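April 2022

Back on days this week after the long stretch of evenings, and the back half of the laundry has been rearranged again. The two old folding tables are gone from under the windows. The Fidisier line runs along that wall now, feeder first, then the folder, then the stacker. It takes sheets and bath towels and nothing else. We did 2810 pieces through it on Tuesday. The old sheet on the wall said 2000 was a good day, and that was with four of us standing at it.

There are two of us standing at it now. One feeds and one clears. The other two went to sorting, which is hotter and smells worse, and they got the same pay. I was asked if I wanted to move and I said I'd stay on mixed goods as long as there is mixed goods.

Mixed goods is everything the line won't take: table linen, kitchen cloths, anything striped that has to be folded so the stripe shows, the throws from the Lendis guesthouses. It comes down in bins and we still do it by hand. Lendis wants the red stripe in the middle and the short edges tucked in. Their other place wants thirds. I have this in my head and it isn't written anywhere, so on Wednesday I was told to write it down. It took most of a break and one sheet of paper, both sides. I left out the napkins and will have to do a second sheet.

The reason for the writing is Toma. That's the name of the hand-folding project, and the office has started using it as if it were somebody who works here ("Toma will need a flat surface"). Solard runs it. The idea is that a machine with fingers learns the cloths from people who already do them, and they use a gripper you hold yourself, with a camera on it. You pick up the corner with the gripper in place of your hand, lay it over, let go, and go on to the next one. We each do 60 minutes and then swap back.

I did my first hour Thursday morning. It's slow. My wrist was sore by the end, more on the thumb side. With my hands I find a corner by feel and don't look at it. With two fingers like that you have to look for the edge, go in low and close on it, and if the cloth is bunched you get a handful from the middle and start over. I dropped plenty. The instructions say to keep the drops in, so I kept them in.

What I noticed is that I talk less. At the tables we used to talk across the cloth because it takes two people for the big ones. On the line you can't hear over the belt, and during the gripper hour you're watching the fingers. Lunch is louder than it used to be, I think for that reason.

The meeting was Thursday after shift. They said no jobs would be cut before June and that they couldn't speak past June. Somebody asked if the hour with the gripper would be paid at the training rate, and they said they'd find out. I asked who gets the folding rules I wrote down. They said the laundry does. I'd like that on paper too.

Other things. The steam valve by the second press still leaks and there's a towel under it again. The new carts have the brake on the wrong side for me. My locker was moved, number 1599 now, next to the door, so it's cold in the mornings.

Today was another gripper hour, with the striped cloths again. I went slower and it went better. I started from the long edge and left the bunched end for last. Next time I'm going to ask for the lower table. Bed early, I have the first truck tomorrow.

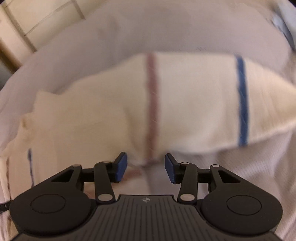

Reading this with my own wrist in a brace, I'd say ask for shorter turns before you ask for the lower table. We had the full hour at our plant too, and they cut it in half once enough of us wrote the soreness in the injury book. Put yours in with the day and which hand. And keep a copy of those folding sheets at home.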